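Notebook, council minutes project
Friday, February 13, 2026

Stallton minutes, recoding of the procedural motions. Continues from the entry where the August packet was split into separate files.

Status at start of day: 610 motions in the working table, all with a motion text, most with a mover and a seconder, vote field still unreliable. The plan was to finish the vote field and rerun the agreement check between coders. The vote field is done except for what is listed under "left open." Agreement check is done on the procedural category only.

Vote field

Irkov reads the roll call block correctly when the clerk has used the old layout, with ayes, noes and absent each on a line of their own. It fails on the newer layout, where the names run on in one paragraph and the result comes first ("Carried, ayes:"). In the newer layout it takes everything up to the period as the ayes, so a divided vote comes out as unanimous. That is the worst kind of error for us. A failed parse leaves a blank and gets looked at. This one fills the cell with something plausible.

Found it by sorting on result and noticing that the meetings after the layout change had no dissent on anything, including the parking levy, which was in the paper for a week.

Fix: split the block on the words "noes" and "absent" before handing it to the name matcher, and do not let the matcher see punctuation. Also had to allow for "nays," which the substitute clerk uses. Reran on the full table. Divided votes now appear after the layout change at a rate that looks like the rate before it. I have not tested whether the two rates differ and don't intend to in this pass, as the mix of agenda items changed over the same period.

Checked the rerun by hand against the scans for the August meetings. Everything matched except two motions where the scan itself is bad along the gutter and the last name on the line is lost. Those are flagged as unreadable and stay flagged. Do not fill them in from the attendance list. Present at roll call does not mean present at the vote, and the council is loose about recording people stepping out.

Voice votes: still coded as "carried, no division." The Patwary codebook wants these merged with unanimous votes. I have kept them apart. The minutes don't say who voted, and a member who stayed quiet is not a member who voted aye. Merging can be done later in one line if anyone needs to match the published Patwary tables; splitting them again could not.

Procedural category

The codebook has 6 categories. Five of them give no trouble. The sixth, procedural, has been taking in whatever the coder did not want to think about. Went through every motion in it and sorted them by what the motion did to the item under discussion:

tabled with a date given
tabled with no date
referred to committee
question called

The 4 subtypes are now a separate column. The main category is unchanged, so older counts still hold.

Tabled with and without a date was worth separating. A tabled item with a date nearly always comes back on that date or the meeting after. An item tabled with no date mostly does not come back in the material we have. The clerk writes both as "tabled," and the date, when there is one, is often in the discussion paragraph above the motion and not in the motion text. The coder therefore has to read one paragraph up. Added that to the instructions sheet.

Referral is less clean. Some referrals name a committee that had no scheduled meetings in the session. I can see the argument for treating those as tabled with no date. Left them as referrals and put the committee name in the notes field. That is a question of interpretation and belongs in the write-up, where a reader can object to it.

Agreement

Second coder's sheet was loaded into Voma before lunch. On the new column the disagreements fall almost entirely between "tabled, no date" and "referred." In nearly every case the motion text reads "table and send to staff." Staff is not a committee. The rule from now on: if the receiving body is staff, code as tabled and note the receiving body. Both coders to redo the affected rows without looking at the earlier codes. I have hidden the first-round column in Voma so that this is possible.

Not reporting a coefficient until the second round is in. The first-round figure would be a measure of the instructions sheet.

Voma dropped the notes field on import again. It does this when a note contains a line break. Workaround is the same as before: replace line breaks with a semicolon before export and leave them that way. Originals are in the dated folder.

Name matching

Two members share a surname for part of the period. The clerk distinguishes them by ward in the attendance list and then by nothing at all in the roll calls. When both are recorded on the same side it makes no difference. When the surname appears once under ayes and once under noes, we know the vote was split between them and not which way. Coded as ambiguous for both. The totals for the motion are right; the individual records have a hole. Anyone computing a per-member dissent rate has to drop these rows or bound the rate from each side. The current script silently gives both votes to whichever member comes first in the roster file. Changed it to stop with an error.

The video of the meetings would settle most of them. It is on the city's site for the later part of the period only, and the index does not go down to the motion. Low priority.

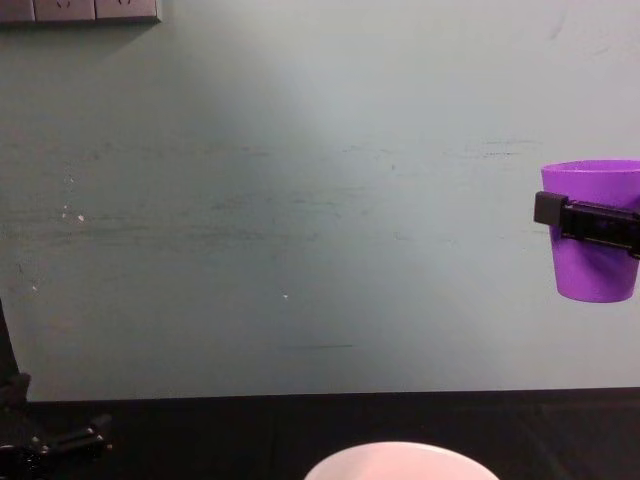
Purple plastic cup, held from the side.

Consent agenda

Still not happy with how these are counted. A consent agenda is one motion and one vote covering many items. Counted as one, the council looks far less busy than it was. Counted by item, the unanimity rate goes up sharply, and almost all of the rise is routine matter such as minutes approval, license renewals and travel claims. The earlier sheets are inconsistent on this. The first batch counts by item, the later ones count by motion, and there is no note of when the practice changed.

Decision: the table keeps one row per vote. Items inside a consent agenda go in a linked table with the vote's row number. Anything pulled from consent for separate discussion gets its own row, with a marker saying it was pulled. The pulled items are of more interest than the rest of the consent list — somebody asked for a debate that the agenda had not planned on, and the minutes usually record who.

The first batch needs to be collapsed to fit. The row count in the working table will drop when that is done, so the count at the top of this entry should not be quoted outside the group.

Comparison with newspaper coverage

Did a trial match of divided votes against the newspaper index, by date and subject heading. The index is good on land use and poor on everything else. "Council" as a heading takes in personnel stories, letters and the annual photograph. Matching on heading alone pulls in too much. Matching on heading plus the resolution number pulls in almost nothing, as the paper seldom prints the number.

Will try the street or parcel name for land use items and leave the remaining categories unmatched. A partial match that is stated as partial is usable. The draft text currently says "coverage of council votes" and has to say "coverage of land use votes" wherever that result is mentioned. Marked the places in the draft.

Left open

Second round of coding on the staff referrals.
Collapse of first-batch consent items into the linked table.
Unreadable gutter lines: ask the clerk's office whether the bound volume can be looked at in person. Their scan is the same one we have.
Shared surname: ambiguous rows to be listed in an appendix table.
Instructions sheet: the change on reading the paragraph above the motion is in; the staff rule is not yet in.
Irkov settings file saved with the new split words. The old settings file is kept under its old name, and the earlier output should be read together with it.

Backup ran at end of day, file sizes compared with the working copy, same. Scans are not in the backup; they are on the second drive and have not changed.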